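Facing and Spacing Boxed Snacks on Slotted-Upright Shelving
By Mayuree Yensuk
28/08/2026
Print | E-mail
64 shares | 2 comments

This procedure covers cracker, cookie and snack-bar cartons on a bay with slotted metal uprights and flat boards. It assumes the uprights are already plumb and anchored.

1. Set the board height

Measure the tallest carton assigned to the level and add 2 inches. Move the brackets to the nearest slot at or above that figure. Count slots from the floor on both uprights. Seat each bracket fully before loading and check the board with a level.

2. Place one product per run

Put the first carton at the left end, front panel parallel to the board edge. Place the remaining facings of the same product to the right. On a half-stocked level, leave equal gaps between facings. Shelf tags go at the left end of the run they refer to.

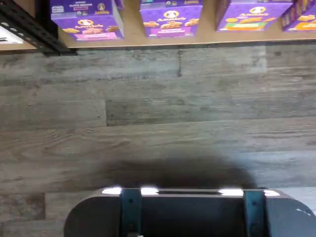 Purple Annie's boxes spaced along a wood shelf board.

Pull every carton forward to the same line. A straight batten laid against the edge is faster than sighting by eye. Panya Bunnag uses a 20-inch offcut for this at the Manby store and moves it along in steps.

3. Fill behind the facings

Reserve stock goes directly behind its own facing. Do not use a different flavor to fill depth. Where two brands share a level, finish the first brand completely before starting the second. Variants that differ only by a small text panel should be separated by checking the carton code. 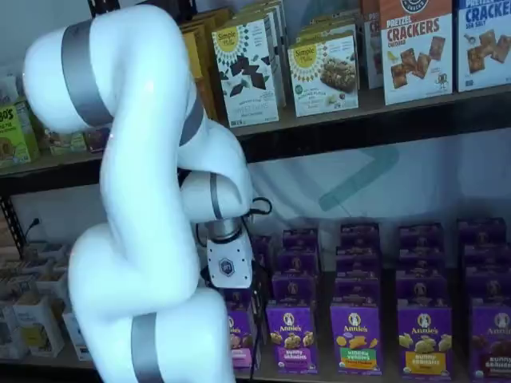
Simple Mills boxes with pretzel crackers to the right.

Look along the run from one end. A narrow carton caught between two wider ones will sit back and be missed in the count. Pull it out and return it to its own run.

4. Align adjoining bays

Boards at the same level in neighboring bays should use the same slot number. If carton heights make this impractical, match the top boards and let the lower ones differ. Bars and crackers can be kept in separate bays, each with its own tags.

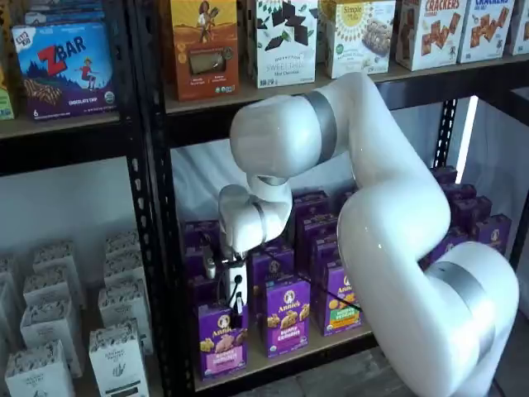 5. Record the layout

Write down the slot number for each board, the product order from left to right and the number of facings. Keep the sheet with the bay number. Recheck after any change in carton size.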